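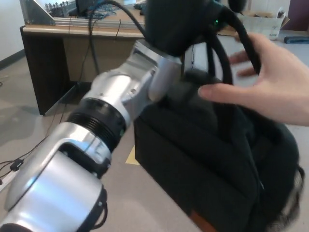 Strap handoff, backpack on the floor, green light on. Gripper shootout day!

OK so a thread on what I've been up to all July: the Hinetti gripper vs. the Kandmont, same arm, same bag, same me holding up a strap like I'm waiting for a bus.

Why a backpack? Aitana Casado asked me if either of them could take a floppy strap from a person, and I said sure, easy. It was not easy. Boxes and mugs had made me way too confident.

The Hinetti closes fast and I love that, but the fingertips are slick and webbing just slides right through. I stuck Zabala pads on them -- big improvement, ugly as anything.

Kandmont is slower and kind of bulky around the wrist. It also has a wider opening, so I can be pretty sloppy about where I hold the loop. For handoffs I'm leaning this way.

Numbers so far: 816 tries logged, 800 usable. I tossed the rest after I bumped the camera mount and had to redo the calibration (my fault, totally).

Biggest surprise was the controller! Dropping the closing speed for the last 5 mm did more for both grippers than any pad I tried. Should've started there.

Next up is the Punidstead wrist camera, 2 mounting angles, same backpack. If you've got a favorite fingertip material for nylon straps, send it my way -- I still have room in the parts order.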